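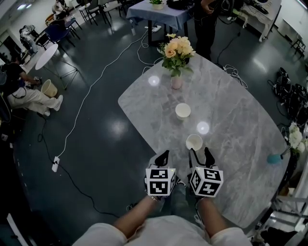 Figure 1. Cup handling with a pair of hand-held grippers at the marble-patterned table, seen from the position of the person doing the task.

4.2 Changes in the work of table staff

Before the trial began, the staff at the Bratetti site laid and cleared tables by hand and kept no record of how they did it. Under the Fuvis scheme, part of each shift is now spent doing the same jobs with grippers, so that the motion can be used to train a clearing arm. We looked at what this did to the working day. We did not measure the arm itself, which is covered by the Piras report.

Staff worked in spells of 30 minutes, with 2 spells before the midday break and 2 after it. A full set was 100 repeats of one job, for example moving a paper cup from one place on the table to another. Most people needed more than one day to finish a set. Several told us that the job was light but that the sameness of it was tiring, and that their forearms ached in a way that carrying trays had never caused. One person described it as "laying one table all morning".

Pace was the second matter raised. When clearing by hand, staff pick up several things at once and look ahead to the next table while doing so. With grippers they lift one thing at a time and keep their eyes on it. Experienced staff found this harder than new starters did. A woman with long service in the dining room said she had to unlearn her own speed, and she disliked being corrected by colleagues who had joined in September.
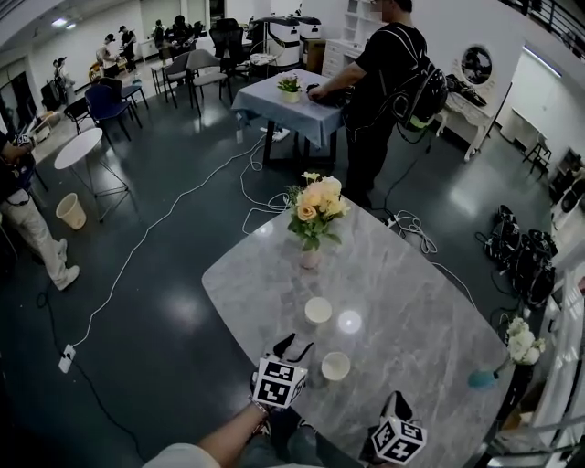
Figure 2. The same table during gripper work, with two cups and a vase of roses on the top and other people elsewhere in the room.

The layout of the room also mattered. Gripper work was done in a shared space, with other people standing or sitting nearby and cables running over the floor. Staff asked for a fixed walking route past the tables and for the cables to be taped down. The first was agreed in the second week. The second was still open when our visits ended.

Views on pay were mixed. Gripper spells were paid at the ordinary rate, and those who did them lost their share of tips for that part of the shift. Edomero, which supplies the weekend staff, later added a small allowance for its own people on the Sunday shift only. This caused some ill feeling among those employed directly by the site.

On the question of job loss, the staff we spoke to were less worried than we had expected. They thought an arm might take over clearing but doubted that it would cope with a full room. Their stronger concern was about who would be asked to stand beside it, reset it and tidy up after it, and whether that would count as skilled work. The site had no written answer to this at the time of our interviews.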